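Phone refurbisher hands its sorting bench to robots, and says no jobs are at stake

Gallunlow, the company that buys used phones in bulk and resells them, has put a pair of robot arms to work at its Bredar site and told employees on Monday that the machines will take over "the repetitive part" of intake. The company processes 1143 handsets in a typical week there. It did not say how many of those the arms have handled.

The announcement, four paragraphs long, uses the word "support" 4 times. It says the system, supplied by Albers, will place phones, move them between stations and set them up for testing, while people handle grading and anything that goes wrong. Staff were given the same text on paper at the start of the early shift.
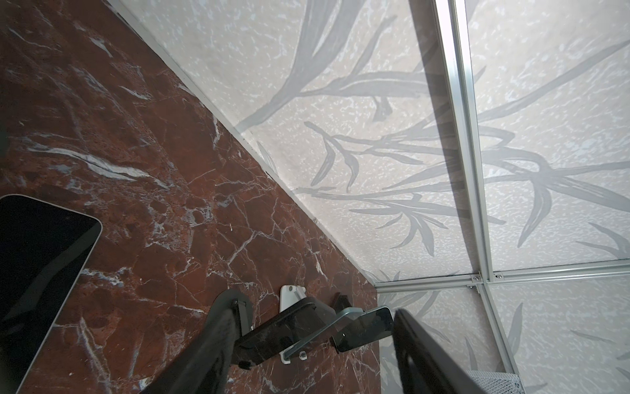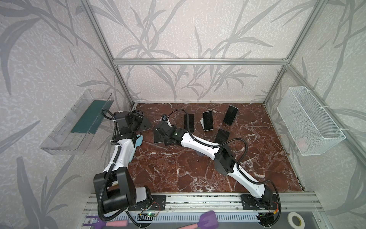 Gallunlow says the intake team will keep its current size through the end of the year. That is a short promise, and it says nothing about the agency workers who fill most of the late shift and whose contracts run month to month. Asked whether those contracts would be renewed, the company replied that staffing is reviewed regularly. The bench itself is a modest affair for so much talk, with two arms and a handful of phones on a marble surface, and a person at the old intake tables is expected to get through 600 handsets in a week. No speed for the arms has been published, so there is no way to compare.

Workers who spoke on condition that they not be quoted described a different change. Part of their day now goes to laying phones out for the machine, watching it and stepping in when it stops. None of that counts toward the handset target, which has stayed the same. Gallunlow says targets are "under discussion."

The company also points to fewer sore wrists. That may come true, but it has released no injury figures for the old tables, and a spokesperson would not say whether any are kept.

Jallico, a smaller competitor, tried a similar setup last year and went back to hand sorting after 2 months. It has not explained why. Gallunlow plans to decide on more benches in October.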